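Graklow Guidelines

The Graklow Guidelines are a set of good-practice rules for suturing with robot-assisted surgical instruments. They are used mostly in training rooms and skills courses, and they take their name from the town of Graklow, where the first version was put together over a long and, by all accounts, rather talkative winter. The guidelines deal with the everyday handling of needle, thread and instrument, and leave the choice of operation, the care of the patient and the approval of equipment to other rules.

Background

Before the guidelines appeared, each teaching center in the region had its own house rules, and a trainee who moved from Grulton to Aquino might well have to learn a second set of habits for the very same stitch. The first draft was a patchwork of these local rules and ran to 62 separate points. Many of them said the same thing in different words, and later editions folded them together into a much friendlier booklet.

Main provisions

The best-known rule concerns sight. The working tip of every instrument should stay in view whenever it is moving, and a surgeon who loses sight of one is asked to stop and bring the camera to the instrument, never the other way around. Closely related is the rule on force. Many robotic systems give the hands little or no sense of touch, so the surgeon has to judge tension by eye, from the way the thread straightens and the tissue begins to pucker or turn pale.

Thread should be gripped near its end where possible, as hard metal jaws can fray it and weaken the knot. Jaws that are not holding anything are kept closed and lifted clear of the tissue. Loose strands should be kept where they can be followed by eye, and needles are counted in and out aloud - a habit borrowed from ordinary open surgery and kept with great affection.

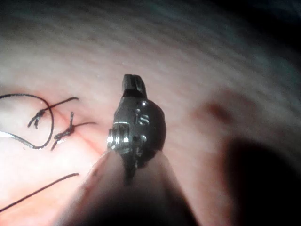

Closed instrument jaws beside a sutured incision, with two tied knots in dark thread.

Training and use

Under the Tasta scheme, the training plan most often paired with the guidelines, a learner ties 500 practice knots before moving on to supervised work, with 2 reviewers looking over the recorded sessions. The reviewers pay attention to spacing, tail length and the state of the tissue between stitches, and speed is left out of the scoring altogether.

Some teachers have found the thread rules a little fussy for beginners - the Aquino center introduces them only after the basic knot has settled in - while others would like to see more said about changing instruments partway through a row of stitches. The current edition leaves that matter to each center's own written routine.

See also: Knot security; Needle driver; Surgical count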